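4. Sorting small packaging waste in shared rooms

The third part of our project looked at what ends up in the small bins of shared student rooms. We chose the Ngui building because its rooms are all the same size and each has one round bin with a plastic liner. The collection ran through June and covered 9 rooms.

Each liner was taken out in the evening, tied and labeled with the room number. The contents were spread on a tray, sorted by material and counted. Bottles were kept separate from film and wrappers – the local collector, Zeltum, accepts bottles but does not take thin plastic film.

We counted 566 items in total. Of these, 137 were wrappers or pieces of film. They weigh very little, so in the weight table (Table 6) they almost disappear. By number they were the second largest group after paper tissues. Most bottles went into the bin with the cap on and the label still attached. Caps and labels were not counted as separate items.

Two problems should be mentioned. Small crumbs and dust stuck to the inside of the liners and could not be weighed properly. Also, crumpled wrappers were sometimes pushed inside other packaging, and we may have missed a few of them.

For the next stage we suggest a second bin for bottles only, placed by the door. The Adeck building could be used for comparison, as it has the same type of rooms.

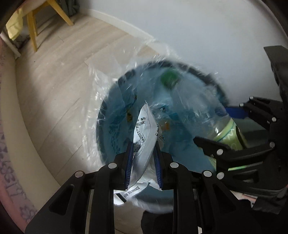

Figure 7. Plastic wrapper over a lined bin with a green-capped bottle inside.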